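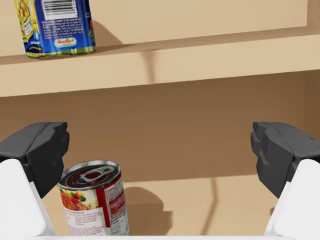 Última atualização: 2023-10-16

Pesquisar produtos…
Leitura: 1 min

Prateleira Jivus 937

Prateleira de parede para despensa, acabamento em tom de madeira clara, bordo frontal espesso. Fabrico Wundard.

Comprimento: 937 mm
Profundidade: 300 mm
Carga máxima: 60 kg, distribuída
Fixação: 6 parafusos (não incluídos)

Limpar com pano húmido. Não usar abrasivos. Em paredes de gesso cartonado, aplicar buchas Arain. Prazo de entrega a confirmar na encomenda.

Este site utiliza cookies. Aceitar | Recusar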